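Lokusard Desk Lamp, Black

Home > Lighting > Desk and table lamps

Product code: LK 175
Made by Wenduteck
In stock at our Rosser showroom and for home delivery

We have stocked plenty of desk lamps over the years, and the Lokusard is the one we keep taking home ourselves. It's a plain, light-footed thing with a ring for a base, one thin upright stem and a cone-shaped shade, and it looks good on nearly any table you put it on. It came into the range in May and has already pushed two older lamps off our shelves!

The ring base is the part we like best. You get the steadiness of a wide foot, but the middle is open, so you still see the tabletop through it (and you can stand a mug or a pot of paper clips in there if you're short of room). The shade tilts up and down and turns from side to side with one hand. It stays where you leave it — no springs, no wing nuts, no slow droop over the course of an evening.

The outside of the shade is black and the inside is pale, which throws a good even pool of light down on to a book or a keyboard without glaring at whoever is sitting opposite. Point it at a wall instead and you have a very pleasant soft light for the corner of a room.

Details

Colour: black, lighter inside the shade
Base: open ring
Stem: single, upright
Shade: cone, tilts and turns
Flex length: 175 cm
Switch: on the flex
Bulb: small screw cap, LED only, not included
Guarantee: 3 years

Putting it together

The lamp comes in three parts and you won't need any tools. Screw the stem into the ring, push the shade on to the top of the stem until it clicks, then fit the bulb. Please feed the flex through the notch on the underside of the ring before you stand it up, or the lamp will rock.

Looking after it

Unplug it, let it cool and wipe with a soft dry cloth. The black finish does show dust, more so on the top of the shade, so a quick wipe now and then is worth it. Spare shades and rings can be ordered from us at any time.

Delivery and returns

Free delivery on orders over £100, otherwise £3. You have 100 days to change your mind, and returns can be posted or brought in to the showroom.

Goes well with

Cikwood table, pale top with white legs
Cikwood shelf, pale finish

Pale tabletops suit the Lokusard best of all, we think, and the Cikwood range is a lovely match for it. The black lines stand out crisply and the whole desk still feels open and bright. A bit of colour beside it works wonders too, like the yellow sunflowers in their short white vase, and artificial ones will stay cheerful right through the winter. If you'd like to try the two together before you buy, the showroom is open until 5.30 pm.
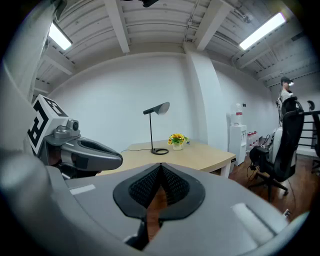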